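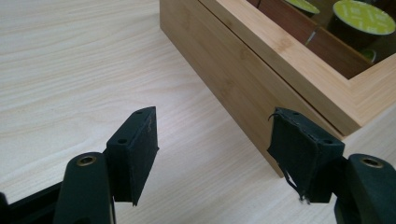
Descaling interval with hard water

Laskowska
Thursday, July 7, 2022
The manual for my Troritz says descale every 70 capsules. Our water is hard and the flow slows well before that. Has anyone settled on a shorter interval?

gastico_18
I do it every five weeks with citric acid. Flow rate stays constant. The manual figure assumes soft water.

Troltden
Citric acid is a poor choice if you run it hot. It can leave calcium citrate in the heater, and that is harder to shift than the scale. Use lactic.

gastico_18
Only at high concentration. Mine has done 4,000 cups on citric — no blockage.

Troltden
One machine proves little. Have you opened the heater?

gastico_18
No, and I don't intend to.

M. Krawczyk
Filter the water first and the argument mostly goes away. Change the cartridge on time, though. I left mine in until November and the scale came back.

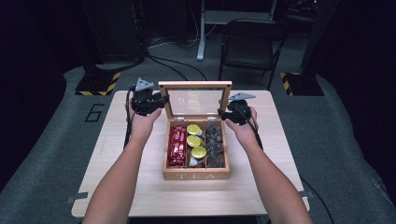
Tea box with the window lid, on the table.

Laskowska
Thanks. Lactic acid ordered, and I will try a filter jug as well. Does the rinse cycle need repeating?

Troltden
Twice, full tank each time.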